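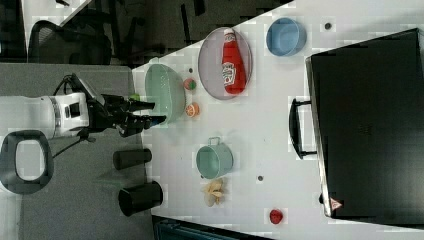
Llevo desde septiembre con la mesa plegable Cimell de Pillwood en la cocina y creo que ya puedo hablar mal de ella con conocimiento de causa. También bien, que conste, aunque eso tiene menos gracia. La compré porque mi piso tiene una cocina en la que caben una persona y sus remordimientos, y necesitaba una superficie que apareciera a la hora de cenar y desapareciera después. La elegí en blanco, y el blanco le sienta bien a casi todo lo que se le pone encima: un escurridor verde pálido, por ejemplo, parece de pronto una decisión estética. Cuando lo compré era el único color que quedaba en la tienda.

Empecemos por el montaje. El folleto promete 28 minutos, cifra tan precisa que me la creí. Tardé una tarde entera, con una pausa para merendar y otra para buscar una llave Allen que estaba dentro de la bolsa de los tornillos, envuelta en un papel del mismo color que la bolsa. Las instrucciones son dibujos sin texto, en los que un señor calvo y sonriente junta dos piezas que en mi caso no juntaban. Si a alguien le sirve: el travesaño va con la ranura hacia abajo. El dibujo 6 lo muestra hacia arriba y el 9 hacia abajo, y gana el 9.

Una vez de pie, la cosa mejora. El tablero mide 80 centímetros de fondo, lo justo para cenar frente a alguien sin rozarle las rodillas, salvo que sea ese el plan. No cojea, y eso que mi suelo es una colección de cuestas. Las patas llevan unos reguladores de rosca que giran con la mano - con mucha mano, pero giran.

El blanco, visto desde arriba, tiene además el problema de todos los blancos: no esconde nada. Ni una miga, ni el cerco del café, ni el polvo que uno juraría haber quitado por la mañana. 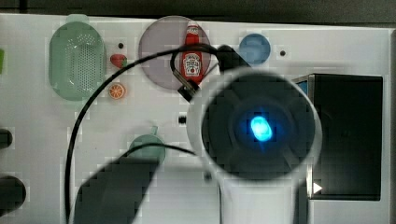 Cesta verde ovalada sobre blanco: aquí no se disimula ni un cable.

He probado a limpiarla con lo que recomienda el fabricante (paño húmedo y jabón neutro) y con lo que tenía debajo del fregadero. El paño húmedo va bien para lo del día. Para lo de la semana anterior hace falta insistir. El tomate seco sale a la segunda pasada; la cúrcuma ha decidido quedarse a vivir junto a la esquina izquierda y le he puesto encima el frutero. Del vino tinto no hay queja, quizá porque en casa no suele llegar a la mesa.

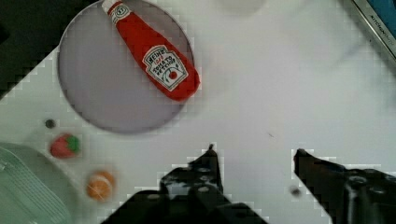

Bote de kétchup Heinz de juguete, servido en su plato.

El plegado es lo que menos me convence. Según Pillwood, el mecanismo aguanta 2000 ciclos. No pienso comprobarlo, pero sí digo que los primeros veinte suenan como una puerta de castillo. Luego se suaviza, o me he acostumbrado yo. El cierre lleva un pestillo pequeño, muy bonito, situado exactamente donde uno pone el pulgar. Conviene aprenderlo leyendo esto y no como lo aprendí yo.

Antes tuve una Zurov, más barata, que se plegaba de maravilla y a veces por iniciativa propia. Miré también la Quinlan, preciosa, con un precio que incluía, supongo, la cocina. Entre una y otra, la Cimell es la sensata de la familia.

A favor: estable, buen tamaño, cantos redondeados.
En contra: instrucciones, ruido, pestillo, cúrcuma.
Garantía: 2 años, previo registro en una web que me pidió el número de serie. Está debajo del tablero, así que hay que leerlo tumbado en el suelo.

Nota: un notable raspado. ¿La volvería a comprar? Sí, pero en gris.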